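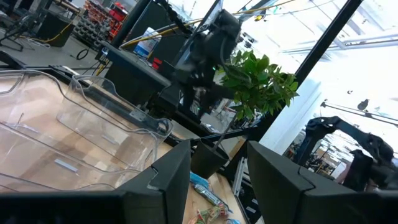

2 min read

Grindetti puts its snack packing table in robot hands, and the packers get a new job

22 May 2024

I've been meaning to get over to Grindetti's Wornbridge shop for months, and last week I finally did. If you don't know them, they make up the mixed treat boxes that offices order by the pallet, and until this spring every one of those boxes was filled by hand.

Now part of that work goes to black robot arms set up around a light wooden table, with clear plastic bins on it and a little pile of brightly colored packets. There's a potted plant on the table too, nice and green. I liked that more than I can explain!

The system is called Tusia, and the job it's learning is picking: take a packet from the pile, put it in a bin, go back for the next one. Sounds like nothing, right? I had a try at doing it through the controls and it took me 8 goes to get hold of a single packet. Wrappers slide and crinkle and fold over on themselves, and a gripper has no idea what you meant.

What I really wanted to know was what the packers think. There are 60 people on the floor and none of them has been let go, which was the first thing everyone told me. What has changed is the day. Packers used to stand at one table for a full shift. These days they swap between packing, checking the bins and running the arms, and the people who run the arms get a higher hourly rate while they're doing it. One woman told me her wrists stopped aching in the second week. Another said she misses the chatting – you can't gossip much when you're watching a gripper – and she'd go back to the old way tomorrow if they let her.

There are grumbles about training as well. The course is two mornings, and most of the folks I talked to said it should be a week. Grindetti says it's adding a third morning in July. The night shift hasn't had any training yet and they're a bit sore about it, and I can see why.

As for the numbers, the arms got through 1329 packets on their best day so far. The target for a normal shift is 1000, and they don't hit it every time. A good packer still beats them easily, so the big rush orders are staying with people for now.

The next step is a second table over at the Chevalier building, where the heavier boxes get put together. That one is the part the packers are keen on, even the ones who don't care for Tusia, as it's the lifting they'd most like to hand over. No start date yet. I've asked if I can come back when it's up and running, and they said yes, so I'll let you know how it goes.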